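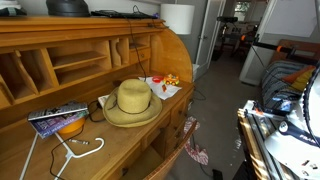
Questions have been coming in since we put the date up, so we've pulled the ones we get most into a single page. If yours isn't here, write to Girish Shakya at the Adine desk and he'll get back to you (he likes the odd ones best).

## Adine Open Day at Grosmont, July 2026

### What will I see?

A robot arm working at a desk! It's a real roll-top desk, with cubbyholes, little drawers and a shelf along the top, and it has the sort of stuff on it that people leave on desks. There's a straw hat, a keyboard, crumpled paper, and cables in places cables shouldn't be. The arm's job is to pick things up and put them where they've been asked to go, and you can stand and watch for as long as you like.

We run it in short goes with a breather in between, so you can walk in at any time and you won't have missed the start.

### Why a desk?

We tried a plain table with blocks at our first open day and people drifted off after a few minutes. Fair enough. A roll-top is much harder and much more fun to watch. The cubbies are narrow, the dividers have curvy edges, and the arm has to come in over the top shelf without knocking anything on it. Anel Nkuna found ours at a clearance sale in Jallstead and we have been very fond of it ever since.

### Is the robot doing it by itself?

Some of the time. For part of each session a person is driving it with hand controls, and for the rest it's running on what it has learned from earlier sessions. There's a sign next to the desk that tells you which you're looking at, and we flip it every time we switch over. Please ask if the sign looks wrong — we do forget.

### What's the hardest thing on the desk?

Soft things and stringy things. A ball is lovely, it has one shape whichever way you grab it. A cable changes shape the moment you touch it, and so does a sheet of scrunched-up paper. The hat is harder than you'd guess as well. Grab the brim in the wrong spot and the whole thing tips.

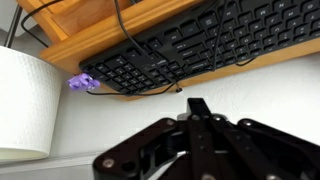

*Reading time for the rest of this page: 3 minutes*

### Can I see what the gripper sees?

Yes, and it's my favourite part of the day. We put the wrist camera up on a big screen so you can follow along from right down among the keys and cables. A keyboard looks enormous from there! Kids tend to plant themselves in front of that screen and stay put, so we've added a second one at adult height.

### Can I have a go at driving?

Yes, if you're 13 or over. Younger kids can drive with a grown-up's hands on the controls too. Turns are short and you sign up on the sheet when you arrive. We can't hold spots by email, sorry.

Your first pick will probably miss. Everybody's does. By the third you start to get a feel for how far away things are, and then you won't want to hand the controls over.

### Is it safe to stand close?

There's a tape line on the carpet and we ask everyone to stay behind it while the arm is moving. One of us has a stop button in hand the whole time. Between goes the arm is parked and you're welcome to come up and have a proper look at the joints and the gripper.

### Is it loud?

No. Most people are surprised by how quiet it is. You'll hear a soft whirr and the odd clunk from something being put down. If crowds are the trouble, the first hour is the calmest, and we keep the chatter down then.

### How do I get there?

We're at 318 Angelovski Road, Grosmont. The bus from Jallstead stops 200 metres from the gate. Parking on the street is free but it fills up, and the neighbours have been very patient with us, so please don't block their driveways. There's a ramp at the side door, and both demo rooms are on the ground floor.

### Do I need a ticket?

No ticket, no charge. The one exception is Panagiotis Nikolovski's talk at 2 pm, where there are 67 seats and you'll want to grab a paper slip at the front door when you come in. He'll go through how a session is recorded and what happens to it afterwards, and he's bringing a box of worn-out gripper fingers to pass round. 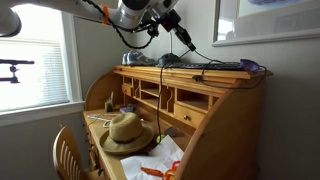

Hayley Parsons wrote to us after the February day: I only came to drop my son off and ended up staying until you were packing chairs away. What got me was how many small decisions there are in moving one thing from here to there. I went home and put the dishes away very slowly. Will you be showing the misses as well this time, and could you do more of the drawers?

Yes to both, Hayley! We leave the misses in on purpose, they're where the good questions come from. Ross Imrie is putting together a session with just the drawers. The knobs are small and round, and the arm has to line up squarely before it pulls, so expect a few tries.

### Can I bring something for the robot to pick up?

Please do. It should be smaller than a shoebox, lighter than a full mug, and nothing you'd be sad to see dropped. No food, no glass, no live animals (yes, we've been asked). We'll try as many as we can get to in the last hour.

### Can I take photos and video?

Go for it. Just leave the flash off near the desk, it throws the cameras out for a second or two. If other visitors are in your shot, check with them first.

### What if I can't make it?

We'll do another one. Send Girish your email address and he'll let you know when there's a date. School groups can ask him for a visit on a quieter day, with the same desk and a lot more time at the controls.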